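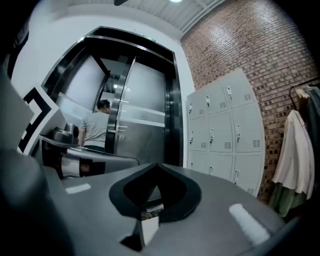
Morsy Lobby Notes

Welcome! Morsy is a collection of short written notes on shared entrance areas: the elevators, lockers, counters, signs and wall finishes that people pass every day and hardly ever write down. We started it in June for the Brostcombe building, then added Steltcombe, and it has been a joy to put together.

What's inside

notes/ has one plain text file per area
terms.txt is our word list (please read it before adding anything!)
changes.txt is the running log

There are 90 notes so far, sorted into 6 folders by type of space. Elevator lobbies are the biggest folder and my favorite, with so much going on between the door and the nearest wall.

How we write things down

Use everyday words. A locker bank is columns first, then rows, so the gray one by the brick wall is "3 x 3". Door frames and door panels get separate lines, as they often have different finishes. Wall patterns go under "surface", and signs over a door go under "door".

Known gaps

Ceiling lights are missing from 5 of the older notes. Two Steltcombe files still use "lift" where the word list says "elevator". Floors are patchy all over, and I'd love help with those!

Adding a note

Copy blank.txt, fill in what you can, and leave the rest empty. Then send it to the Pistberg list.

Last updated 09/08/2025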